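**Wrist cam cable snagged on J5, arm kept going - anyone else?**

**mrs_torque**
Posting before my shift ends so excuse typos. Stisard cell, the older one with the Zarei wrist cam on it. Pick cycle stopped dead last night, fault 2355, which the manual lists as "external force, general" and nothing else. Helpful.

Reset it, ran 74 picks, same fault. Went in with the guard open and the arm locked off and found the sleeve on the cam lead rubbed through where it passes the fifth joint. So it's been catching on the bracket and the arm has been pulling against it. What bothers me is how long. Force limit is set to 200 and it shoud have tripped way before the sleeve went.

**bodgit71**
What's your limit measured at, the flange or the joint? If it's the flange it'll never see a cable dragging on J5. Had exactly this.

**mrs_torque**
Flange. Oh.

**halfamp**
Don't agree with bodgit. On the Stisard the joint current check runs as well, whatever you set at the flange. If that didn't trip somebody's turned it down. Look in the safety page, not the motion page.

**bodgit71**
It runs but it's filtered. Slow drag gets averaged out. Seen it on three of them.

**halfamp**
Filtered isn't off. A sleeve doesn't wear through from a gentle tug. Check the settings first, then argue about filters.

**mrs_torque**
Right, checked. Joint check is on but somebody has it at 300. Pluletti's commissioning sheet says 200 for both. No note in the log, no initials. Not happy.

**halfamp**
There you go. I'd lock the cell out until it's back to the sheet value and someone's signed for it. That's a guarding matter, never mind the cable.

**greasy_spoon**
Agree on lockout. Also what are you doing about the lead? If you just re-sleeve it'll go again by August. We moved ours to the outside of the wrist with a Tiklow clip and a bit more slack - no snags since.

**bodgit71**
More slack is how you get loops catching on the fixture. Shorter and clipped tight.

**greasy_spoon**
Tight and you pull the connector out on the full wrist turn. Ask me how I know

**mrs_torque**
Cell's locked out, tag on the isolator, day shift told. Limit going back to 200 Monday once the supervisor has signed. Not putting the old lead back on whatever anyone says, the cores might be nicked and I can't see inside it.

Still no idea who changed the number. Will pull the backups and compare dates. Wrist cam pic from the cell below, anything else I should check before it goes live again let me know.

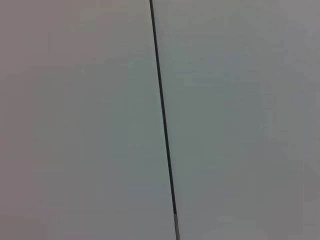
**halfamp**
Brake test on J5 before you sign anything. If it's been dragging at 300 for weeks I'd want to know it still holds with the power off. And do it with the tool on, not bare.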